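Against the plumped sofa

I have read 23 pages of advice on tidying a sitting room, most of it from the Viltden catalogue, and I still don't believe a cushion needs arranging. 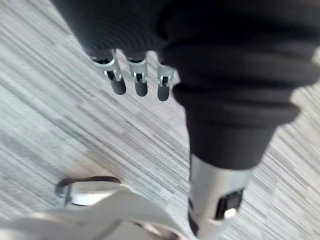
Black ribbed knit, bunched into folds.

Knit gets away with its folds. Nobody tells a cuff to sit square. Put a cushion on a sofa, though, and it must stand to attention. Plorkeo sells a guide to this for £36 - two evenings of reading, as far as I can tell, on which way a corner should point.

I doubt it makes a room any nicer to sit in. A cream sofa with buttoned backs and fat quilted seats is doing plenty already. Teal at both ends is fine. One upright, one leaning, a pale one on the carpet against the seat: I'd leave the lot. Someone will want to sit down by 5 anyway.
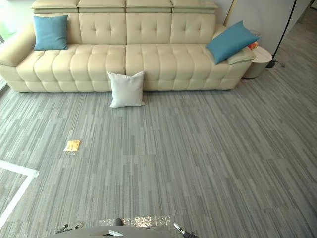 What the catalogues leave out

Where you put the cushions when you do sit. Mine go on the floor.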